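Can a home robot clear a table yet?
Posted by Iddale, 2025-09-26

My budget tops out at up to $1300 and I'd love a machine for the boring stuff -- dishes, mostly. Is a plain brown bowl still hard for them? 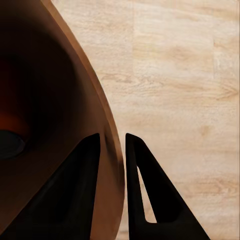 I don't need it fast, I just want it to not drop things!

Fatemeh Najafi
Bowls are okay if it goes for the rim. Getting across a whole living room is another story.

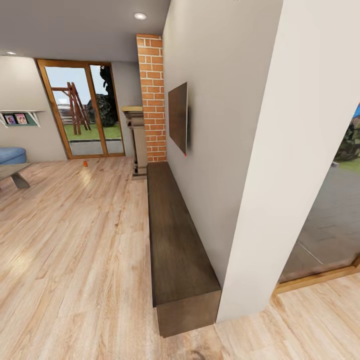

Mine would get stuck on the coffee table, I'm sure of it. Anyway:
- Start with one bowl, one spot.
- Wipe the wood yourself. 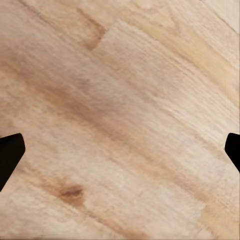
- Wait till November for sales.

Skundum
nope, save your money
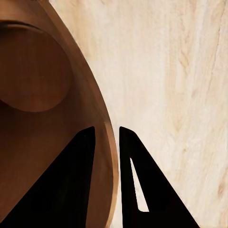

One finger on each side of the rim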